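The Song That Sat at Number 7 All Winter

December 9, 2020

I have a shoebox of chart sheets under my bed, and yes, I'm a grown woman with a mortgage. They're the old Rurholm weekly top 30s, the kind the record store used to hand out free with anything you bought (even a pack of blank tapes!), and I started going through them again this fall when there wasn't much else to do in the evenings.

What got me hooked was one single. "Rakulik" by Gureteo, a band you've probably never heard of unless you grew up within 80 miles of the lake. It came in at 30, jumped to 12 the next week, and then landed at number 7 and just stayed there. Week after week! Bigger songs flew past it on the way up and then passed it again on the way down, and there it was in February, same spot, like it paid rent.

I called up Alžběta Slanina, who sang on it and now teaches piano, to ask whether the band minded.

"We were thrilled," she told me. "My mother cut out every single chart. I think she thought seven was the prize."

They recorded it in one afternoon for 60 dollars, with the B-side thrown in. She says the B-side is better and I've come around to her view, though it took me a few listens and a decent pair of headphones.

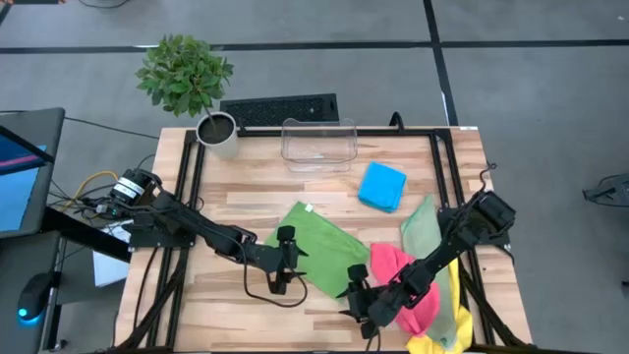 The sheets themselves are a mess, by the way. There's one where two songs are both listed at 19 and one where Olatunji, the soul singer, has his name spelled three different ways. I used to write little grades next to the songs in purple pen, and I gave "Rakulik" a B minus, which I had to confess to Alžběta over the phone. She laughed for a good while and then asked what I'd given the number one that week.

An A plus. I can't hum a note of it now.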